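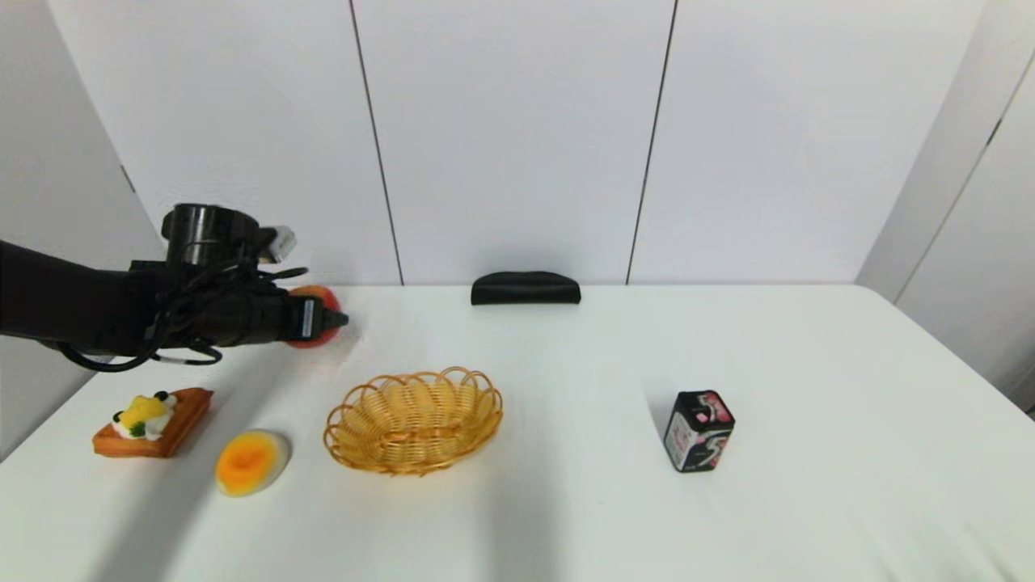
Waffle and egg on the white tabletop.

Carys Penry has coached Usuga's under-17s for two seasons and has yet to see them defend a corner. "We mark space," she says. "The space has been very well behaved."

Saturday mornings used to mean losing by plenty. Now they lose by one, usually late, usually in the air. Her centre-half, Gun-woo Hyun, is the tallest player in the league and shuts his eyes when he heads the ball. "I've asked him to favour one eye," Penry says.

Would she swap the zone for man-marking? "I tried it against Genier. Two of ours marked each other."

The final is on 5th March, and she has been practising corners for 60 minutes a night. Attacking ones. "If we're up the other end," she says, "they can't take any."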